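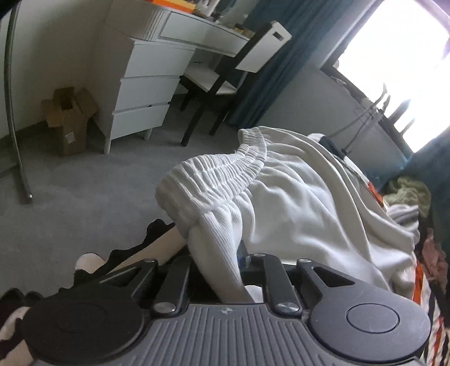 ## Folding things with a wide gathered waistband - what's your method?

**plistico_fan** (Storkcombe) - November 8, 2021

Laundry folding is my favorite chore and I will not be talked out of it! I do it all on the bed, on top of the cream, black and orange bedding, with the window in front of me and the radio on. T-shirts, towels, pillowcases, I could do those in my sleep.

What beats me every time is anything with a wide elastic waist, especially the kind with several rows of stitching. The elastic puckers up so tight that the top is much narrower than the rest, and all that extra cloth fans out from it. If I fold by the waistband the bottom is a mess, and if I fold by the bottom the waistband sticks up like a little collar. How do you all do it?

**Krystyna Piątek**

Oh, I love this question. Lay it flat and leave the elastic alone. Smooth the cloth downward from the gathers with the flat of your hand, then fold both sides in until they are as wide as the waistband. Now you have a long strip. Fold the hem up to the middle, then up again so the waistband ends on the inside. It makes a fat little packet but it stays put in the drawer.

**tumble_low**

I have to disagree with Krystyna on the waistband going inside. It leaves a lump and everything stacked on top slides off. I start from the waistband and roll down to the hem, fairly snug. Rolls stand up side by side in a Pratholm drawer box and you can see every one.

**Krystyna Piątek**

Rolling is fine for jersey! On plain woven cotton I get creases running crosswise from top to bottom and then I'm ironing again. Have you tried it with something that wrinkles?

**tumble_low**

I don't own anything that wrinkles, on purpose. So fair enough.

**Iwona Wróbel**

Hanging is the answer for me. Clip hangers, 2 clips at the sides of the waistband, stretched just enough that the gathers open a bit. My closet has 37 hangers in it and I would gladly buy more. I know it takes up room, but the cloth falls straight and there's nothing to fold at all.

**plistico_fan**

Iwona, I wish! My closet is the size of a phone booth. I tried Krystyna's way this afternoon and the strip trick is great - getting the sides in to match the elastic is the part I was missing. I did the waistband-inside version first and then one with it on the outside, and I like the outside one better, sorry Krystyna.

While I have your attention, there's the big striped cloth too.
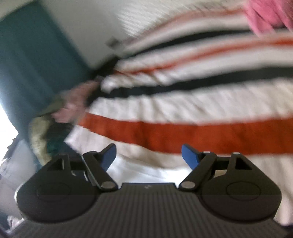 I can never decide whether to fold along the stripes or across them. Off-white shows every crease, so I'd like as few folds as possible, and I'm very fond of that wide rust-orange stripe and want it on top when it's in the pile. If I go across, the stripes don't meet at the edges and it bugs me more than it should.

**Iwona Wróbel**

Along the stripes first, always. Use the orange one as your ruler. Line the fold up with its edge and the rest comes out square.

**old_stepien_iron**

Signing up just to say hi, I've been reading this board for ages. My name comes from my grandmother's Stępień iron, which weighs as much as a cat. I'd go across the stripes, only once, and then roll it over a cardboard tube. No hard creases anywhere. I moved 3000 miles with my tablecloths on tubes and they came out ready to use.

**tumble_low**

See, rolling wins again.

**Krystyna Piątek**

On a tube, yes, I'll give you that one. Plistico_fan, do you have a tube long enough? Gift wrap ones bend. Fabric stores throw out the sturdy kind, so ask at the cutting counter.

**plistico_fan**

I'm going to ask tomorrow! For tonight it's folded along the stripes, orange side up, sitting on the shelf.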